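Thread on blocks. I've been sorting out the set we use for the stacking and sorting tasks, and a few people asked what I settled on. Notes below, mostly so I can stop answering the same message.

1/ The old set was a mixed bag from a school clearance. Nominally all the same size. Measured with calipers they varied by up to 3 mm, enough to make a stack of five lean before you'd put the last one down.

2/ A lean like that builds up. If the top and bottom faces of each block are slightly out of parallel and you stack without checking orientation, the errors may cancel or they may add. Ivone Cordeiro ran the same stack 100 times with the old set and got a different result depending on which way round the second block went.

3/ So: new set, one supplier, one batch. I bought from Quaye. Measured every block on arrival, wrote the numbers on the lid of the tub, sent two back. Replacements came within the week.

4/ Colour. I wanted hues that stay apart under the lights we have, which are ordinary ceiling panels and not very good. Red and orange were too close. Dropped orange. Green and teal are fine next to each other in daylight and a nuisance after four in the afternoon in January.

5/ I kept the teal anyway. It separates well from a pale worktop, and the top and front faces read as two clearly different shades, so you can judge which way the block is turned without needing a printed mark on it.

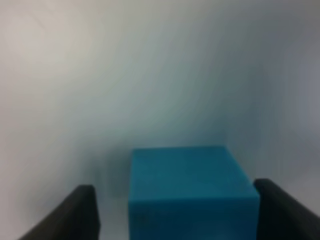

6/ Surface finish. Matte, every time. Gloss blocks throw a highlight off the top face, and the highlight moves when you do, so the edge you thought you were lining up against isn't the edge. Rizal Goh disagrees and prefers gloss because it wipes clean. He is right about the wiping.

7/ Marks and scuffs. A small dark mark near one corner of a face is worth leaving alone. I used to scrub them off and ended up with a dull patch bigger than the original mark. My rule now is that if it doesn't alter the dimension it stays, and if it sits on an edge I check the edge with a fingernail.

8/ Cleaning, for those who asked. Lukewarm water, a drop of Clenesel, soft cloth, dry straight away. No soaking. No abrasive sponge. I do the whole tub on a Wednesday and it takes some 7 minutes.

9/ Spacing on the table. Leave a clear gap on both sides of each block at least as wide as whatever you're picking it up with, plus a bit. Most knocked-over neighbours come from blocks set down too close together. I marked a grid on the underside of a clear mat so the lines don't wear off.

10/ Lighting again, as Ayman Nasrallah asked. One soft source from above and slightly to the side. You want the top face a step lighter than the front. If both faces come out the same brightness, move the lamp before you change anything else. I lost an afternoon to swapping mats when the lamp was the problem.

11/ Storage. Flat-bottomed tub, single layer, lid on. The drawstring bag that came with the set is no use for this. Corners rub against faces and you get scuffs within a month. I gave the bag to Sugeng for his cables.

12/ Still open: whether to add a second size. Arguments for are variety and harder stacks. Argument against is that I would have to measure them all again. Will post the caliper figures for the current set when I've typed them up from the lid.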